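Should your school save up for a robot helper?

Apr 29, 2025
By the Pelta young readers' desk

Print this page | E-mail this page 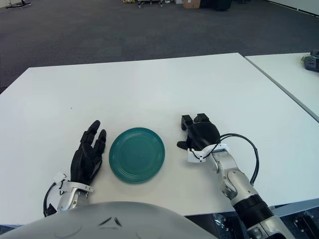

Two robot hands and one small plate.

Some people say robots will soon lay the table at lunchtime. Before anyone empties the school piggy bank, let's ask some awkward questions.

First, what is the price? The number in the advert is often just the start. There may be spare fingers to buy, repairs to pay for and lessons for the grown-ups who look after the machine. Adding all that up is called making a budget.

Next, how much work will it do? Say your school has 45 plates to put out. If a robot took 4 minutes over each one, it would need three hours. Lunch would be very late! A sales video may show you one plate. Ask to see 40.

Then, where does it go? A robot with two arms needs room to swing them, and a table at the right height. Cables can snag too.

Last of all, do you need it? A trolley is cheap and never needs new software. Perhaps a robot would be handy one day. Make the seller prove it first, using your plates in your dining hall.

Try it: time yourself laying 15 plates. Could a robot beat you?

More to read
Golelance: what is a warranty?
Clernine and the floor-cleaning test
Peixoto's guide to saving up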